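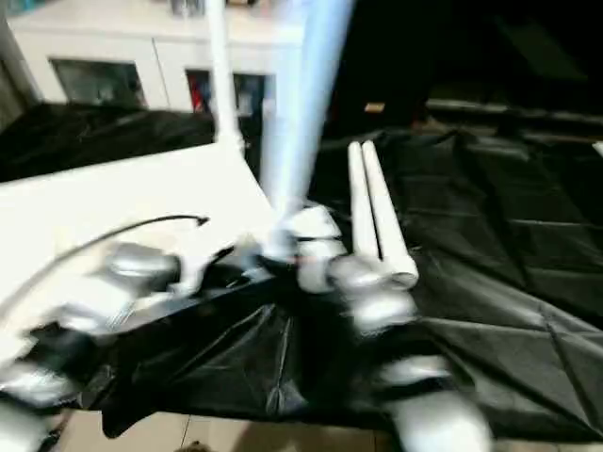
Recount Rules for the Hallum District Seats: What Changed and What Did Not

The election code that governs the Hallum district council was amended in the spring session, and the new recount provisions apply for the first time to the August vote. Several readers have asked how the amended sections fit with the old petition procedure. This item covers the filing steps, the deadlines, the cost rules and the standard of review. It does not deal with campaign finance complaints, which go through a separate office and have their own forms.

Two kinds of challenge

The code treats a recount and a petition as different things. A recount is an administrative request made to the returning office. It asks for the ballots to be counted again and nothing else. A petition is filed with the election court and can raise questions of eligibility, polling hours, the handling of the roll, or the conduct of officials. A candidate may file both. Under the old text, filing a petition froze any pending recount until the court ruled. Section 53 now lets the recount go ahead while the petition is open, unless the court orders otherwise.

The practical effect is on timing. In the last cycle the Karkar ward seat stayed vacant for most of a term because the recount could not start until the petition was decided, and the petition turned largely on numbers that only a recount could supply. The amended section is meant to break that loop. The court still has the power to stop a recount, but it must give written reasons and it must say how long the stop will last.

Who may ask for a recount

Any candidate whose name was on the ballot for the seat may ask. A party organization may not, although it may pay the deposit on behalf of a candidate. Voters may not request a recount directly. They may still join a petition if they were registered in the ward on the day of the vote.

A request must be in writing and must reach the returning office within 5 working days of the declared result. The period starts on the first working day after the declaration. Requests sent by post count from the time they are received, so a postmark inside the period is no help if the envelope arrives after it. The office counter closes at 4 p.m., and anything handed in later is stamped for the next working day.

The request has to name the seat, the polling stations covered, and the grounds. The grounds can be brief. A statement that the margin is inside the automatic threshold is enough by itself. Outside the threshold, the candidate must point to something specific, such as a station total that does not match the number of ballots issued, or a tally sheet with an unsigned correction.

Deposit and costs

The deposit is 448 per polling station, payable when the request is filed. It is refunded in full if the recount changes the declared winner, or if the margin falls inside the automatic threshold. In all other cases the office keeps its actual costs and returns the balance. Under the old rule the whole deposit was lost if the result stood, and small campaigns complained that this priced them out of large wards. The new rule requires an itemized statement of costs. A candidate who disputes the statement may ask the court to review it without filing a full petition.

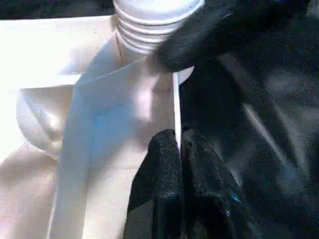
Costs in a petition follow a different rule. The court may order the losing side to pay, may leave each side to pay its own, or may charge the returning office where the error was the office's own. The amendment did not touch this. In the older Gultum case the court left each side to pay its own costs after finding that the complaint was reasonable even though it failed, and that decision is still the one most often cited.

How the recount is done

Ballots are brought from storage in sealed containers. The seal numbers are read aloud and checked against the closing record before anything is opened. If a number does not match, the container is set aside and the court is notified the same day. Counting continues with the remaining containers.

Each counting table is staffed by 3 officials. Each candidate may have one observer per table. Observers may object to the reading of a ballot but may not handle it. A ballot that draws an objection goes into a separate tray and is ruled on by the returning officer at the end of the session. The ruling is marked on a slip attached to the ballot, so that the court can see it later if a petition reaches that point. The ballot itself is not written on.

A station recount must be finished on the day it is started. If that is not possible, the containers are resealed with new numbers and the observers are given a copy of the record before they leave.

Standard of review in a petition

The court does not set aside a result for every error it finds. The petitioner has to show that the error either changed the outcome or was serious enough that the outcome cannot be relied on. The second branch is the harder one to predict. In the Hầu matter, the court accepted that the roll at one station had been opened late, but found no evidence that any voter had been turned away and left the result in place. By contrast, missing tally sheets have been treated as serious on their own where the sheets could not be rebuilt from other records.

The amendment adds one point on evidence. A completed recount is now presumed correct in any later petition on the same seat. The presumption can be rebutted, but the petitioner carries the burden. A candidate who expects to challenge the conduct of the recount itself should make sure objections are entered in the session record while counting is under way. An objection first raised in court will be heard only if the candidate could not reasonably have raised it at the table.

Points still open

The amended text does not say what happens when two candidates for the same seat request recounts of different stations. The returning office has said it will run both under one schedule and split the shared costs by station. The text is also silent on whether a withdrawn request can be filed again inside the deadline. The office's draft guidance says it can, with a fresh deposit. The final guidance is due before the August vote, and the filing form will be reissued with it. The old form will not be accepted for requests made after that date.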